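Unit 4 handout: Reviewing a kit arm
Instructor: Nerea Zabala

This week we look at the Kusum, a small tabletop arm sold as a kit by Nanden. The printed parts come ready made, and you add the servos, the controller board and the wiring yourself. A bench supply is not included.

Points to cover in your review

1. Assembly. The manual lists 288 steps. Many are single screws, so it goes faster than it sounds. Allow 3 lab sessions. Center every servo before you fit its horn.

2. Wiring. Servo leads run from the joints back to the board. Leave slack at the top of the arm — a tight lead will pull out when the joint turns. Note which channel each lead goes to.

3. Gripper. One servo drives the fingers. Test it on a soft object first, then on a small hard one. Write down the narrowest and widest objects it holds for a full minute.

4. Software. Gutemov's free control program works with the board. The Eze plug-in adds recorded moves, but the trial version saves only 2 of them.

5. Support. Compare the manual with the web pages. They disagree on the wrist servo.

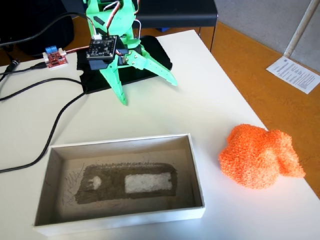 Reviews are due at the end of April. Keep them to two pages and put your test table on the second.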